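Medidor de CO2 Usuga 4 — Trarport

Inicio / Salud y aire interior / Medidores

El Usuga 4 mide el dióxido de carbono de una habitación cerrada y lo enseña en una pantalla que se lee desde la otra punta del aula, incluso sin gafas. No cura nada, no desinfecta nada y no emite luz violeta, lo cual ya lo distingue de la mitad de lo que se vendió el año pasado con la palabra «covid» en la caja.

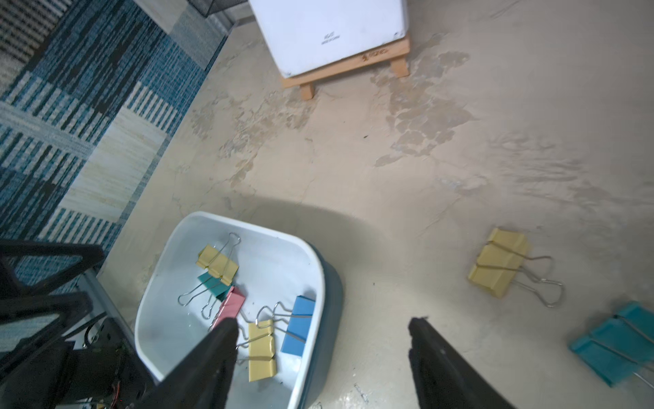

El sensor es infrarrojo, de los que miden CO2 de verdad. Hay aparatos más baratos que lo deducen de otros gases y se alarman con el gel hidroalcohólico; si busca emociones, son muy recomendables. El nuestro toma una lectura cada 19 segundos y guarda los datos en la memoria interna. Se pueden descargar por cable o con la aplicación Wirelness, que desde febrero también funciona en tabletas viejas.

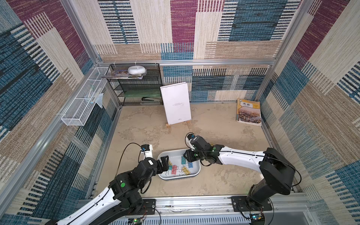
La alarma sonora viene desactivada — lo agradecerá quien tenga que dar clase al lado — y el umbral se ajusta desde el menú. Colóquelo a la altura de la cabeza, lejos de ventanas y de personas que suspiran mucho.

Precio: 78 euros, IVA incluido
Referencia: 539
Alimentación: USB (cable incluido, enchufe no)
Garantía: 4 años
Fabricante: Nerkley

Disponibilidad actualizada el 24 de junio de 2021. Los pedidos para centros escolares se facturan aparte; indíquelo en el formulario antes de pagar.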